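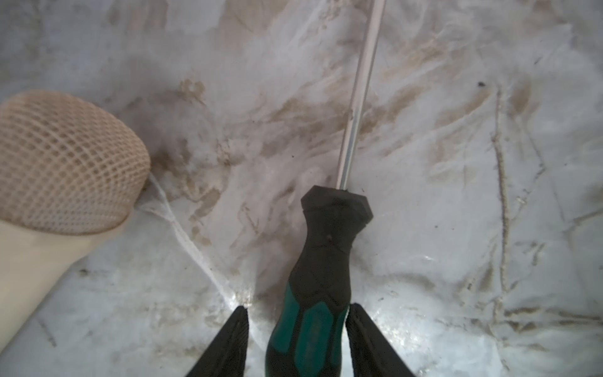
Conall Brennan supervises the manipulation project at Travia, a one-semester course in which students build and tune a two-finger gripper and the software that drives it. The course ends in April with a sorting run, in which the arm has to lift hand tools from a cluttered surface and place each one in the correct bin. Nine students took it this year, working in teams on four arms.

The grading rule is strict. A grasp counts only if the tool is lifted clear, carried and released without turning in the fingers. "Screwdrivers account for most of the lost points," Brennan said. "The mass sits in the handle and the shaft sticks out a long way. If you close too near the shaft, the handle end swings down as soon as it leaves the surface."

The teams use a grasp planner called Vasico, written by an earlier class and passed on with its bug list. It fits a line through the tool and proposes a point on that line where the fingers should close. Brennan described it as adequate on wrenches and poor on anything with a waist. "A narrow section looks like a good target to the planner, and with a straight-sided part it would be. On a molded handle the fingers touch at two small patches and the tool pivots between them."

One team replaced that step with its own scoring method, which they named Cumura. It rates each candidate by the length of handle that would be in contact with both fingers, then subtracts a penalty for distance from the estimated center of mass. In 126 logged attempts with the new scoring, the team recorded 8 drops. Brennan would not compare that with the older logs, which were made with different finger pads.

The background is a separate problem. Creased plastic sheeting produces glare, and glare produces false edges. "They all start on a matte gray board and it works," he said. "Then they move to film with dirt on it and the line fit follows a fold." The fix most teams settled on was to take two views from slightly different wrist angles and discard any edge that shifted too far between them -- a slow method, but one that needs no new hardware.

Finger force is set by hand. Brennan has asked for a current-based limit since the course began, and the Szilágyi motor drivers ordered for it are still being wired. Until they are in, students enter a closing width for each tool in a text file and reload it before every run.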